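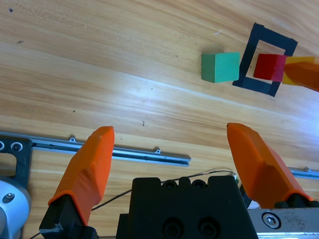
Esdale Block Play: Your Questions

How do you play the square game?
Lay the square outline flat on the table, scatter your colored blocks nearby and try to get them all inside. So simple, and we never get tired of it!

Does a block count if it's on the line?
At our table, no — it has to sit fully inside. House rules are welcome, though.

Do I need a special table?
Any flat one will do. We love bare wood because the blocks slide so nicely.

What can I use for the outline?
Four strips of dark card, taped at the corners. Easy!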